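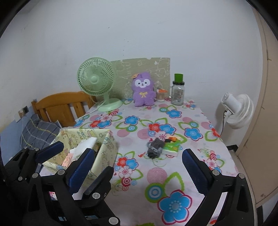

Tidying Automation at Lodhi House: Your Questions

Updated in May. Please read before emailing Brenda Iturra, who has answered most of these twice.

What is happening?
We tidy and pack belongings for people who are moving or can't manage it themselves. From this summer some of the table work will be done by a Pokeo arm. Before that, staff spend part of each shift picking things up with a hand-held gripper so the arm has something to learn from.

Am I being replaced?
No posts go this year. Hatem Nasr has put that in writing and it is pinned up in the Dradby office, next to the 2-for-1 pizza voucher that has also been there a while. Nobody has promised anything beyond this year, and the union has asked.

What does my day look like now?
Two hours with the gripper, then your normal round. The target is 20 pick-ups a session. Slow is fine. Dropping things is fine too, and still goes in the log.

Which objects count?
Ordinary ones. Soft toys, knitted things, booklets, jars with lids, storage boxes. Fans stay where they are. We have 817 good pick-ups so far, of which 257 are socks, so please branch out.

Can I use my own hands if the gripper is annoying?
Not during a session. Yes, we know you could have cleared the table by now.

Do I get paid extra?
Trained staff get a one-off £400, paid on the last Friday after sign-off. "Trained" means both modules, including the one with the quiz.

My wrist aches.
Stop and tell your team lead. Sessions can be split in half, and anyone with an existing injury is excused without losing the payment.

Who looks at the recordings?
The Prumen team and Hatem. They are not used for appraisals. Sound is off, so you may say what you like to the gripper.

What will the arm be bad at?
Knowing which scrap of card is rubbish and which is from somebody's grandson. That part of the job stays with you.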